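Borex finger pad kit: two months on our board-racking cell

Posted 5/20/23

I'll admit I'm the kind of person who gets excited about gripper pads. They're the cheapest part of a two-arm cell and the part I end up thinking about most, so when our old set went shiny and started letting boards slide, I ordered the Borex kit from Redach and fitted it in March. I've been happy with it ever since!

Quick background. Our cell loads small boards out of a tray and into a slotted rack, two arms facing each other over one table. The old pads were bare rubber, glued on, and changing them meant a razor blade and a bad mood. The Borex ones clip over the fingertip and lock with a single screw. My first swap took 40 minutes, mostly because I read the instructions twice. I can do a finger in 3 now.

What you get in the box: the pads, spare screws, a short driver and a printed setup card. The card is great. It walks you through zeroing the grip width after a swap, and it tells you to teach the rack position again before you run any parts. Please do that. I skipped it the first time (I know, I know) and spent the rest of the afternoon chasing a slot offset that was entirely my own doing.

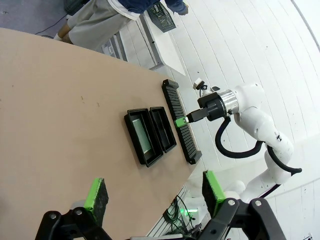
Trays and slotted rack on the table, with the second arm's gripper at the rack.

Where these pads really shine is at the rack. The slots are close together and the fingers have to come in straight, and the old glued pads were never quite square. With the clip-on type I check both tips against a straightedge, nudge them, tighten, done. I've logged 95 hours on this set and the edges still look crisp.

Looking after them is easy. I wipe them with a damp lint-free cloth before each shift and go over the screws on Saturdays. One had backed out a little after the first week, and a drop of threadlocker sorted it.

Gripes? A couple. The screw heads are tiny and will vanish under a table if you let them. And at $39 a set I'd like a second driver in the box, what with two arms to service. I also tried the Codport pads, which are softer and hold nicely, but they wore through much sooner on our board edges.

I've already ordered another set for the shelf.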